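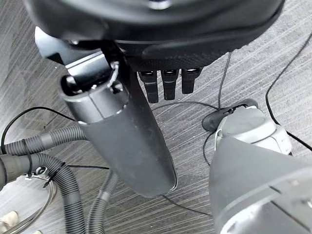 Gripper over the carpet, wrist camera view, Parkcombe lab.

Progress report to the Bekbridge Fund
Project: Choosing hands and cameras for kitchen work
Prepared by Yufang Lü, with help from Ruoxi Kong and Kaiwen Du
02/04/2026

Dear Weidong Yin and everyone at Bekbridge,

Thank you for your patience while we got this report together. It was meant to reach you a little earlier, but we were in the middle of the second round of trials and I wanted you to have those results too, so I hope you'll forgive the wait! The short version is that we are on schedule, a little under budget, and much clearer about which hand we like than we were in October.

As you'll remember, the grant pays for a side-by-side comparison of 4 grippers on the same set of everyday kitchen jobs. Two of them are plain two-finger designs, one of which is the Irnetti and the other our own older build. The third is the Zheng, a hand with several jointed fingers, and the fourth is the Zheng again with softer fingertips and a different controller, and we decided early on to treat that as a separate entry after the first week of tests showed how differently it behaved.

We have now logged 811 trials. Each one is a single attempt at a single job: pick up a cup, set it on a rack, move a vegetable out of a sink, and so on. Ruoxi wrote the scoring sheet and has been very firm with the rest of us about filling it in before touching the next object, and I'm grateful to her for it. The sheet has only a few boxes, so it takes less time to fill in than it does to reset the counter.

The two-finger grippers did better than I expected. On anything with a handle or a straight side they are quick and steady, and they hardly ever need a second try. The Irnetti closes more gently than our old build, and it was the only one of the pair that we trusted with thin-walled cups. Where they both fall down is on round things. An onion will squirt out from between two flat fingers more often than you would believe, and turning the wrist to come in from another side only helps when there is room to turn it, and in a sink there often isn't. 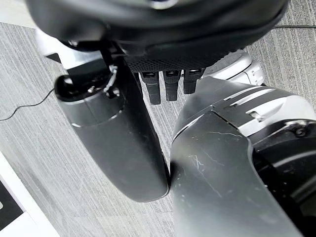
Do the scratches and scuffs that build up on a gripper's fingers affect how well it holds things?
Very little so far. We repeated the cup and carrot jobs with a worn set of fingers and a fresh set, and the scores were close enough that we couldn't tell them apart. Slipping had much more to do with the angle of approach. We'll keep checking as the wear goes on, and we have set aside money for one more pair of fingers in case the answer changes.

That question came from Qianru Yao on your side after our last call, and I thought it deserved a proper reply here.

Now to the cameras, which have taken up more of our time than the original plan allowed. We have been comparing a small camera at the wrist with a wider one up at the head, first one at a time and then both together. The wrist camera is wonderful in the last few inches before a grasp, when the head camera's view can be blocked by the hand. It is much less useful for finding things in the first place, and a lot of what it sees is the hand itself. Kaiwen spent most of two weeks on the mounting angle, tilting it a little at a time and rerunning the same ten grasps (he has asked me to say that he never wants to see that radish again). The new angle is a clear improvement and we have locked it in for the remaining trials.

The head camera has been the easy one. It gives us much of the counter and at least part of both sides of the sink,

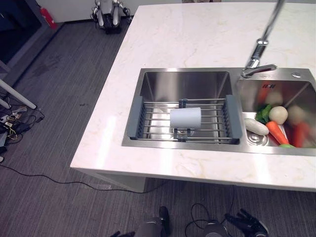
and once the objects have been found, handing over to the wrist view works smoothly most of the time. Shiny steel is still a nuisance. Reflections in a basin can fool the software into reaching for something a bit to one side of where it really is, and we are trying two fixes for that, a change in exposure and a simple check against the wrist view before the fingers close.

The Zheng hand is slower than the others, I should say that plainly, but with the softer fingertips it has the best score of all on round and leafy things. Its controller is fussier to set up in the morning. Kaiwen has written a start-up routine that brings this down to 10 minutes, and we would like to share it with the other teams you support if you think they would find it handy.

On spending, the one item that has gone over is cables and connectors, where we guessed too low. Travel has come in under and more than covers it, so with your approval we will move the difference across. Ruoxi can send the detailed sheet whenever it suits you.

For the next period we plan to finish the sink trials with both cameras running, repeat the cup jobs with the Zheng at a higher speed, and begin writing up. We'd also love to have you visit Parkcombe again. The sink is set up and running, and you are very welcome to choose the vegetables.

With warm thanks from all of us,
Yufang Lü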